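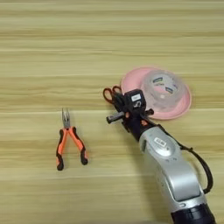
Needle-nose pliers on the bench

Restringing a floor loom with wire heddles – worth it?

wefty30
I bought a used Kemppainen floor loom in April and the heddles are in bad shape. A lot of the wire ones are bent at the eye and catch the warp. Prika sells replacements but shipping to Rarnley costs nearly as much as the heddles. Has anyone straightened theirs by hand, or should I go to Texsolv style string heddles and be done with it?

marlsbarn
Straightened mine. Long thin jaws, squeeze just below the eye, check it against a good one. I did 113 over a few evenings. If the eye itself is cracked, throw it out.

oldtreadle
I would not bother. Once the wire has been bent and bent back it goes again in the same spot. String heddles are quieter and lighter, and your knees will notice.

marlsbarn
Mine have been on the loom 3 years and none have gone again. Depends on the wire.

oldtreadle
Depends on what you weave, too. I put rug warp under heavy tension. For dish towels you may get away with it.

wefty30
Mostly towels and a few scarves. The shafts have metal bars with hooks, so I don't know if string heddles will even slide on them.

prusov_mill
They will if the bars are smooth. Run a rag along each bar first. If it snags, sand the bar with fine paper and wax it. I had rust on two of mine and the string frayed in a month.

Measure your heddle length before ordering anything, end loop to end loop. The older Kemppainen looms came in two sizes and the catalog only lists one of them.

selvedge_sue
Disagree with oldtreadle on noise. I like the rattle – it tells me when a shaft hasn't lifted all the way.

wefty30
Measured, and they are the shorter size. I'll fix enough wire ones for a narrow scarf and see how they hold up before I spend anything.

marlsbarn
Do the middle of each shaft first. Leave the bad ones at the ends where you won't be threading.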